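When a Machine Joins the Team

Automation means a machine does part of a job by itself. A robot is one kind of machine that can do this. It has motors to move, sensors to measure and a computer that picks the next step.

Desano is a firm that looks after large public buildings. It has 40 workers. Last year it added two robots, which the crew named Flundon and Clutell. Each robot has an arm with a gripper at the end. A small camera near the gripper shows the computer what is close by.

Handling objects is hard for a robot. A hard surface keeps its shape. Cloth folds differently every time, so the computer has to work out its outline again and again. Shiny surfaces cause trouble too – a bright reflection can hide an edge.
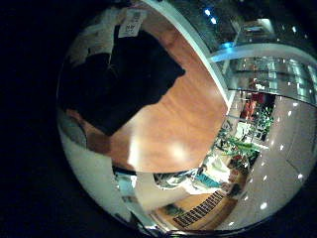
Waltraud Koller says her job did not go away, but it did change. She used to lift and carry for most of a shift. Now she checks the robots' work, and when one stops she finds out why. She misses the quiet, she adds, as the motors hum all day.

Workers had to learn new skills. The training took 16 hours and covered the stop button, the charging station and the error list. Some people liked it. Others wanted their old tasks back, and a few moved to different jobs in the firm.

People still decide what the robots may touch and when they must stop.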